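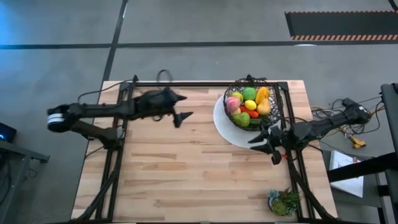
Two arms, one basket: the worktable at Prirnotari, with the fruit on its plate.

At nine on a Friday morning the first thing a new operator learns at Prirnotari is to slow down. The task for the day sounds like a game for small children. Take the fruit from the basket, put it on the table, then put it back again. The operator must do it with two arms that are not her own, and every movement is recorded, also the clumsy ones.

The company teaches its robots by remote control. A person holds a pair of handles, named Buseo by the engineers who built them, and the arms on the table repeat what the hands do. After many repetitions, the recordings go to a learning program. If the work was good, the program can later try the same task alone.

Home Robots News Workshops Subscribe Contact

I was allowed to try it for one hour. In the first minutes I closed the fingers too early and pushed a pear away from me. I wanted to reach after it with my own hand, and this wish is very strong. My trainer told me that most beginners feel the same, and that it passes after 14 tries. For me it took longer.

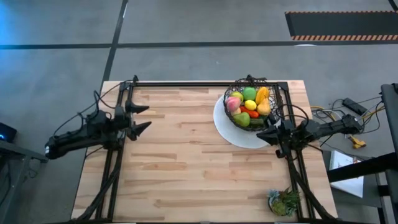 The grippers open over the wooden tabletop, a potted succulent near its corner.

What makes the task hard is the basket. A plain box has straight walls, and the operator can guess where they are. Woven wire catches a fingertip easily, and when one arm pulls, the whole basket wants to follow. So the operators learn to use 2 arms together - one holds the rim, the other picks. It is a thing we do at home every day without a thought, and it is surprisingly difficult to explain to a machine.

A full set contains 59 recordings. The trainers do not want them to look all the same. Between recordings they turn the basket, or they change the order of the fruit, so that the program does not learn only one picture by heart. A recording with a small mistake is kept when the operator corrects it well. Qaisi, the software that sorts the recordings, marks these moments in yellow, and a trainer checks them after lunch.

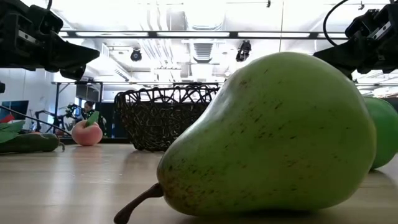 Fruit at table level, with a gripper on either side. The pear is a favorite of the trainers and a trouble for beginners.

Round fruit rolls, but a pear turns around its own neck, and it is easy to hold it at the wrong end. The advice I received was to come from above, wait, and close only when both fingers are on the wide part. On my last try I waited a long time. The pear went up, a little crooked, and I put it down again with much more care than it needed.

The operators work for 6 weeks on one task before they change to another. In April the group will start with folded towels, for a customer called Flikberg, and the handles will get softer grips before then. My own hands were tired until the evening.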